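4.2 The room people stand around in

I should say up front how I ended up studying floors. When I started this project I thought I was going to write about tables. Shared workrooms get sold on their tables (how long, how many sockets, can you fit a monitor on it), and the first 300 entries in my notebook are nearly all about who put what on which one. Then I read the entries back and noticed how often the interesting stuff was happening a couple of steps away from any table at all. People were standing. They were standing in the open part of the room, talking, holding things, waiting for a turn at something, and I had been writing "nothing much going on" next to it. So this section is my attempt to fix that.

A quick word on the data. The entries come from the shared workrooms in Coltorham, which I visited on and off from late winter through November, mostly in the afternoon. After I threw out the duplicates and the ones where I couldn't read my own handwriting I was left with 1441 entries, and each one got a code for posture (standing, sitting, perching, leaning), for what the person was facing, and for the nearest piece of furniture. The perching code was a pain and I'll come back to it. I also took photographs whenever people were fine with it, and I used those to check the notes, which were sometimes embarrassingly thin.

What came out of the coding is that standing people and seated people share space much more closely than I expected! I had pictured zones: the sitters along the edges, the standers in the middle, a nice clear line between them. Kwak, the sketching tool I used to draw the room plans, even encourages you to think that way, because it asks you to color in regions before it lets you place anything. My plans from the first month look lovely and are pretty much useless. A rolling office chair wrecks the whole idea of a seating zone. Somebody pulls one out to wherever the conversation is, sits down with a thing to look at, and for the next while that patch of open floor is a desk.

I started calling these "lap desks" in my notes and the name stuck. A lap desk is one chair, one person and one object, with no table involved. It tends to show up within talking distance of people who are on their feet, and it often faces away from the nearest shelf or table, so the furniture that was bought for working at ends up as a kind of backdrop. I coded 18 of these in the first batch and then had to go back through everything, since I'd been filing them under "sitting, no activity" (not my proudest week).

The standers are harder to write about. A person standing in a workroom can look idle on paper and be completely caught up in what is being said or shown. Early on I tried to separate "standing and working" from "standing and waiting," and I gave up on it after a couple of days of arguing with myself. A hand on a hip, a half turn toward somebody else, weight on one foot - I can write all of that down, but I can't tell you from it whether the person is bored. So the code just says standing, and I'd ask readers to be suspicious of anyone (me included) who wants to get more out of it than that.

Then there's storage, which I hadn't planned to include. Tall open shelving does something odd in these rooms. It takes up very little floor for how much it holds, so it gets pushed against a wall and people stop treating it as furniture. It turns into part of the wall. The same goes for paper. Sheets get taped up next to the shelf, or near the door, and they stay there through all kinds of reshuffling of the things below them. If you want to know which wall in a workroom is the front, look for the tape. I wish I'd had a code for it from the start, but by the time I thought of one I was too deep in, and the wall notes are patchy as a result.

Tables, meanwhile, drift to the sides. Once they're against a wall they collect the small stuff, and plants do especially well there. I wrote down potted plants on tables so many times that I gave them their own abbreviation. I don't think a plant stops anyone from using a table, exactly, but it does seem to announce that the table is allowed to be left alone. Figure 7 has most of the pieces I've been going on about together in one spot.
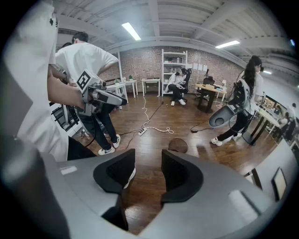
Figure 7. Standing and sitting side by side, with shelving, taped sheets and tables along the brick wall.

I keep going back to the chair in that figure. It's a plain black office chair, and the person in it is leaning forward over something in their lap, with a tall white shelving unit directly behind and people on their feet in the same part of the room. That's the lap desk as I'd define it. The smaller white table by the wall has a few things on its top, and the bigger one has its two plants, and I coded both as "tables, surface use only," the commonest table code in the later half of the notebook.

There are limits to all this. The entries over-represent afternoons, and I suspect mornings are more of a table time. I also only ever worked in rooms with hard floors, where a chair will roll, and I'd love for somebody to repeat the exercise on carpet. And the posture codes were mine alone until the very end, when a second reader went through a portion of them. We mostly disagreed about perching. I had been counting anyone with their weight against a table edge, and the second reader wanted both feet off the ground, so in the totals that follow perching is folded into leaning and I've left it at that. The separate counts are in the appendix, next to the room plans, for anyone who wants to split them up again.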